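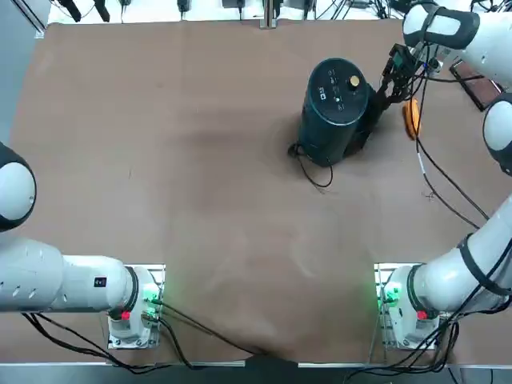
Is a two-finger gripper good enough for round objects, or do you need three?

Two fingers will do for most upright cylinders, provided the pads are compliant and the grip is close to the centre of mass. Three fingers centre the part for you, which matters if you have to place it accurately afterwards.

I spent most of June comparing the stock Hodier two-finger unit with the Geltholm three-finger one, both on the right arm and both run from the same Tawhiri controller. Each gripper did 200 picks per object, with 4 objects in the set. Speed and closing force were left alone between runs.

The Hodier closes faster and is much lighter, so the wrist joint settles sooner. Its weak point is tilt. If the fingers meet a cylinder off its axis, the thing leans before it leaves the table and stays leaning. Anything with a lead attached is worse, as the cable pulls from the base and the grip has no stiffness in that direction. Lowering the approach height helped more than raising the force did.

The Geltholm held everything straighter but kept fouling on cables, and its third finger needs clearance behind the object that I often don't have. The driver also drops its connection after more than 3000 cycles and wants a power cycle. Flustider sell a replacement board, which I haven't tried.

For now the two-finger unit stays on. Softer pads are on order, and I'll repeat the tilt runs with those first.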